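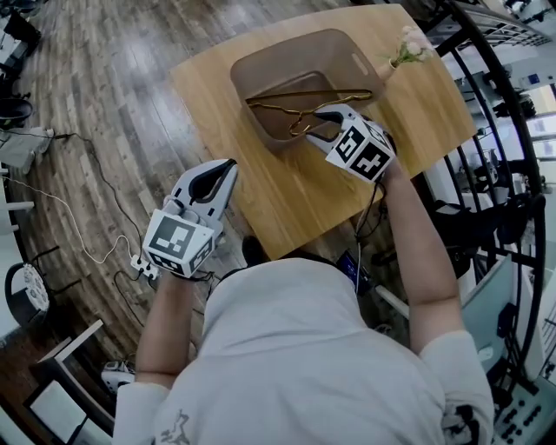
Gerasimos Athanasiadis wrote back after the October report to ask why the hangers get a basket of their own, and fair enough, I never explained it! They tangle with everything else, that's all. So, **the Cerkamdale closet project as of 6 Dec 2023**: 138 wire hangers sorted, 78 still to go, and 2 baskets left to buy out of the Kasten money (the tan plastic kind with handle holes, they carry so nicely). Shelves are next, and I'll send the receipts on Friday.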